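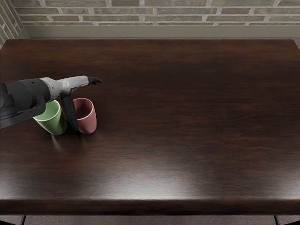

Two plastic cups on a dark wooden tabletop.

CABRERA — The city wants every coffee shop and lunch counter downtown to charge a deposit on reusable plastic cups, and it says a trial run in February proved the idea works. The numbers in the city's own report make that a hard claim to accept.

The plan, up for a first vote at the next council meeting, would add a one-dollar deposit to any takeout drink sold in a reusable cup. Customers would get the dollar back when they dropped the cup at a return bin. Shops could still sell drinks in throwaway cups, but would pay the city a fee on each one.

Grulolico, the company that ran the trial, would supply the cups, empty the bins and handle the washing under a three-year contract. The city has not said what the contract would cost. A page headed "Budget" in the report handed out last week says figures will be provided "at a later stage."

Backers have leaned on the return rate. The trial sent out 677 cups from six shops on and near Vekura Street, and 552 came back. Council member Gervásio Rangel, who wrote the proposal, called that "a result any city would be proud of."

A table near the end of the report shows that 113 of the returned cups were used in the city hall cafeteria, one of the six locations. The cafeteria has a return bin beside the door, and most of its customers work upstairs. The report does not give the number of cups the cafeteria sent out, so there is no way to figure the return rate for the other five shops, the ones that look more like the places the rule would cover.

Asked for that number, Rangel's office said it would have to come from Grulolico. Grulolico said it would have to come from the city.

"We're comfortable with the data," said Qianru Liao, the company's regional manager. "People brought the cups back. They liked them." She said the cafeteria was picked because it was busy and that leaving it out would have been unfair to the workers who took part.

The claim that people liked the cups rests on a survey of 74 customers. It was given out at the return bins, so anyone who threw a cup in the trash or left it in the car never saw a form. The survey asked whether people enjoyed using a reusable cup and whether they cared about cutting waste. It did not ask whether they would pay a deposit. During the trial, there was no deposit to pay.

That last point has drawn the most complaints from shop owners, who would be the ones making change at the register. Keisha Nguyen-Tran owns a bakery two blocks off Vekura Street and was not part of the trial.

"They tested a free cup and now they want to pass a rule about a one-dollar cup," she said. "I don't know what they learned. I sell a small coffee for a dollar seventy-five. Tell me how that conversation goes at seven in the morning."

She also wants to know where the cups would be kept. Her shop has one shelf behind the counter, and it is full. The proposal says shops would receive "regular deliveries" but does not say how often.

Washing is another loose end. In the trial, used cups were trucked to a plant in Sostero, 40 minutes away, and trucked back clean. The report counts the throwaway cups that were saved and stops there. It has nothing on the fuel, the hot water or how many times a cup can go through the machines before it cracks.

Mekdes Bogale, a retired plant engineer who has spoken against the plan at two public meetings, said a reusable cup has to be used many times before it comes out ahead of a paper one. She asked the council in writing how many trips the average cup made during the trial. She has not had an answer.

"I'm not against the cups," Bogale said. "I take my own mug. I'm against being told it's settled when they haven't shown me the arithmetic."

Rangel said the council could sort out the details after the first vote and that waiting would only mean more trash on the sidewalks. He pointed to the overflowing cans by the bus station as proof that something has to change. A walk past the cans on a recent afternoon turned up mostly pizza boxes and newspapers.

Not every shop is opposed. Tanko Aliyu, who runs a juice stand that took part in the trial, said the cups held up fine and that regulars got used to them after a few days. He would sign up again, he said, as long as the city took care of the bins.

"Ours was full by noon a couple of times, and then people just set them on my counter," he said. "I didn't mind. Somebody with a line out the door might mind."

The council can pass the rule on first reading with four votes. Rangel said he has them. Two of the members he named said they had not decided, and a third said she had not finished the report.

A public comment period is set for the start of the meeting. Speakers get two minutes each and must sign up with the clerk before it begins.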